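Section 4. Positioning and Leveling the Table

Stalonmont Surkis table, square and rectangular tops
Revision 2021-03-16, approved by Krystyna Borkowska

Read this section in full before moving the assembled table. The base must be tightened as described in Section 3. Two persons are required for steps 1 to 3.

4.1 Positioning

1. Clear the floor area and remove any loose rugs.
2. Lift the table by the base rails. Do not lift it by the top.
3. Lower all four feet to the floor together.
4. Leave at least 60 cm between the table and any wall or shelving on the sides where people will sit or pass.

CAUTION: Do not drag the table. Side loads can bend the threaded feet, and this damage is not covered by the warranty.

4.2 Leveling

1. Place a spirit level on the top, parallel to one edge.
2. Turn the foot at the low end counterclockwise until the bubble is centered.
3. Turn the level through a right angle and repeat.
4. Press down on each corner in turn. If the table rocks, extend the foot that does not touch the floor.
5. Tighten the lock nuts with the wrench supplied (part 421).

NOTE: On soft flooring, check the level again after one week. Replacement feet are ordered as part 198. The felt pads sold under the Skisard name fit these feet; pads for the older Imhof base do not.

4.3 Surroundings and final check

The top should be left unloaded until the lock nuts are tight, and items placed on it afterward should be spread over the surface – heavy items toward the center. Check the floor as well as the top. Where cables cross the floor near a square wooden top, as in the illustration, make sure that no foot rests on a cable and that none lies where a person would stand to use the table. Secure the remaining cables with a floor cover or route them along the wall. Record the completed check on form 127 and keep it with this manual.
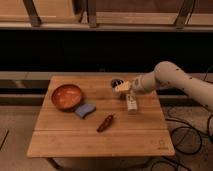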